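This site uses cookies to improve your reading experience. Accept all | Manage settings

2025-05-03
Kelly Catterall, Ashley Goodall, Brigitta Marti

3. Forced stakes and who stays at the table

3.1 Setting

Section 2 covered the survey. This part is about the play records only. Data come from the Herley league, a small-stakes social card league that meets in a rented hall and keeps paper sheets for every hand. No cash on the table. Players buy a block of points at the start of a season and cannot top up till the next one. We had the sheets for one full season: 2,460 hands, 60 players, of whom 20 were in their first season.

Most work on forced betting looks at casinos or online rooms. Players there can leave and sit down somewhere else in a minute or two. In a club they can't, or not easily - they came in someone's car, they know everyone, the next game is a week off. So the cost of sitting out is partly social. We wanted to know if the forced stake changes how new players behave in that kind of room, where walking away is awkward.

3.2 The forced stake

For readers who don't play. In hold'em two players put in points before seeing any cards. The small blind is half the big blind. Both positions move one seat to the left after each hand, so over a full round everyone pays the same. In principle, fair. In practice a player who folds nearly everything still loses points each round, slowly, and the new ones tended to notice this late.

The league starts everyone on 200 points. Blinds rise through the evening on a fixed schedule set by the organizer (Derek Sugden for the whole period). He did not change the schedule mid-season, we checked the sheets against his own notebook. One evening was cut short by a power failure and is left out of everything below.

3.3 Coding

Each hand was coded for seat, stake paid before the cards, action on first turn, and result. Two of us coded seperately and then compared. Disagreements were nearly all about handwriting, sevens and ones mostly. Beverley Wragg, who ran the scoring desk, went through the doubtful ones with us in April and settled all but a handful. Those were dropped.

"New" means first season in the league, not new to cards. Several of the new players had played for years at home. We thought about a second code for this but the survey answers were too patchy to support it - see 3.6.

3.4 What the sheets show

New players defended the big blind more than returning players did. That is, when someone raised, they were more likely to call and see the next cards. The gap was widest early in the season and narrowed after. By the last few evenings it was hard to see at all.

The usual account is sunk cost. The points are already in, the player feels they are still theirs, so calls to protect them. Our interviews partly fit this. One first-season player said it felt "like leaving a deposit behind." Another said she called because folding from that seat made her look scared, and this has nothing to do with the points. We heard some version of the second reason more often than we'd expected, mostly from people who had come to the league alone.

Returning players talked about price. They'd already paid part of the call, so the rest was cheap. Also a reason to call more! But they called less, because they also talked about having to act early for the rest of the hand, and the new players almost never brought that up.

Small blind: no clear difference between groups. The sheets are weaker here, first action was left blank on quite a few and we did not try to fill the gaps.

3.5 Marking the seat

A side point but it came up. Players differed in how well they knew, at any moment, whose turn it was to pay. Where a table had no marker the scorer had to call it out, and disputes followed. Where a marker was used the disputes recorded on the sheets were few and short. Plain discs with the position printed on them are the common type (Figure 1). 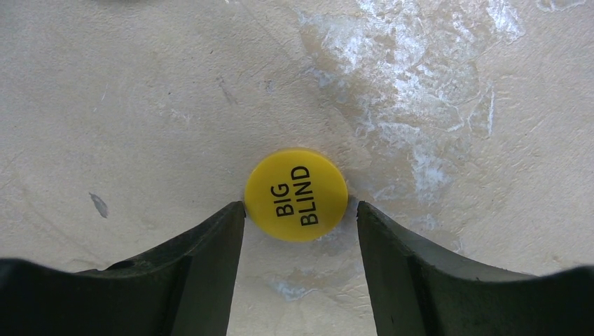
3.6 Limits

One league, one season. The players chose to be there and most knew each other beforehand. The schedule of rising blinds means late-evening hands are not really comparable with early ones, and we only partly correct for that by grouping hands into early, middle and late.

We have no record of the cards folded. So we can't say whether calling from the big blind was a mistake in any given hand, only that one group did it more then the other. A player with good cards and a stubborn player look the same on the sheet.

The interviews were done after the season. People remember the hands that hurt.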